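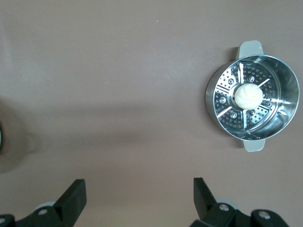
Fachgebiet Völkerrecht und Konfliktforschung, Arbeitsgruppe Grenz- und Gebietsfragen

Entmilitarisierte Zone

Eine entmilitarisierte Zone (Abkürzung DMZ, von englisch demilitarized zone) ist ein räumlich abgegrenztes Gebiet, in dem die beteiligten Staaten oder Konfliktparteien aufgrund einer Vereinbarung keine Streitkräfte, militärischen Anlagen oder Waffen unterhalten dürfen. Die Zone kann auf dem Gebiet einer einzigen Partei liegen oder sich beiderseits einer Grenz- oder Waffenstillstandslinie erstrecken. Die Gebietshoheit bleibt von der Entmilitarisierung grundsätzlich unberührt.

Abgrenzung

Von der Entmilitarisierung zu unterscheiden ist die Neutralisierung. Diese untersagt Kampfhandlungen in einem Gebiet, schließt die Anwesenheit von Truppen in Friedenszeiten aber nicht zwingend aus. Beide Regelungen können miteinander verbunden werden, wie im Fall der Ålandinseln.

Der Begriff Pufferzone wird uneinheitlich verwendet. Meist bezeichnet er einen Streifen zwischen zwei Streitkräften, der von einer dritten Seite überwacht wird, etwa von einer Friedenstruppe der Vereinten Nationen. Eine Zone mit Rüstungsbegrenzung lässt dagegen Truppen in festgelegter Stärke zu.

Rechtsgrundlagen

Entmilitarisierte Zonen beruhen in der Regel auf Friedensverträgen, Waffenstillstandsabkommen oder gesonderten Vereinbarungen. Für internationale bewaffnete Konflikte enthält das Zusatzprotokoll I zu den Genfer Abkommen von 1949 in Artikel 60 eine eigene Regelung. Danach ist es den Parteien verboten, ihre Kriegshandlungen auf eine vereinbarte entmilitarisierte Zone auszudehnen, wenn dies der getroffenen Abmachung zuwiderläuft. Die Vereinbarung muss ausdrücklich sein; sie kann mündlich oder schriftlich, unmittelbar oder über eine Schutzmacht oder eine unparteiische humanitäre Organisation geschlossen werden. Auch ein Abschluss in Friedenszeiten ist möglich.

Gegenstand einer solchen Zone ist normalerweise ein Gebiet, aus dem alle Kombattanten sowie bewegliche Waffen und militärische Ausrüstung abgezogen sind. Ortsfeste Anlagen dürfen nicht zu feindseligen Handlungen benutzt werden. Behörden und Bevölkerung haben solche Handlungen zu unterlassen, und jede mit militärischen Anstrengungen zusammenhängende Tätigkeit muss eingestellt sein. Die Anwesenheit von Polizeikräften, die allein der Aufrechterhaltung der öffentlichen Ordnung dienen, ist zulässig.

Begeht eine Partei eine erhebliche Verletzung, so ist die andere von ihren Verpflichtungen aus der Vereinbarung entbunden. Die Zone verliert ihren Status, genießt jedoch weiterhin den Schutz der übrigen Bestimmungen des humanitären Völkerrechts.

Einrichtung und Überwachung

Der Verlauf wird im Vertragstext beschrieben und häufig durch Karten im Anhang ergänzt. Weichen Text und Karte voneinander ab, richtet sich der Vorrang nach der Vereinbarung selbst oder nach den allgemeinen Auslegungsregeln. Im Gelände wird die Grenze durch Pfosten, Schilder oder Fässer markiert. Flussläufe gelten als ungünstige Bezugslinien, sofern nicht geregelt ist, wie Verlagerungen des Flussbetts zu behandeln sind.

Zur Kontrolle dienen Beobachtungsposten, Patrouillen, Luftaufnahmen und gemischte Kommissionen. Moncrieff (Masau-Arbeitspapier 11) unterscheidet zwischen ständiger und anlassbezogener Überwachung und ordnet reine Meldeverfahren keiner der beiden Gruppen zu.

Beispiele

Die Ålandinseln sind seit dem Pariser Frieden von 1856 entmilitarisiert; das Abkommen von 1921 fügte die Neutralisierung hinzu. Für Spitzbergen schließt der Vertrag von 1920 Marinestützpunkte und Befestigungen aus. Die koreanische Zone geht auf das Waffenstillstandsabkommen von 1953 zurück.

Literatur

Dougal Moncrieff: Überwachungsformen in entmilitarisierten Gebieten. Masau-Arbeitspapier 11, Flindport.

Siehe auch

Waffenstillstand, Pufferzone, Neutralisierung, Sicherheitszone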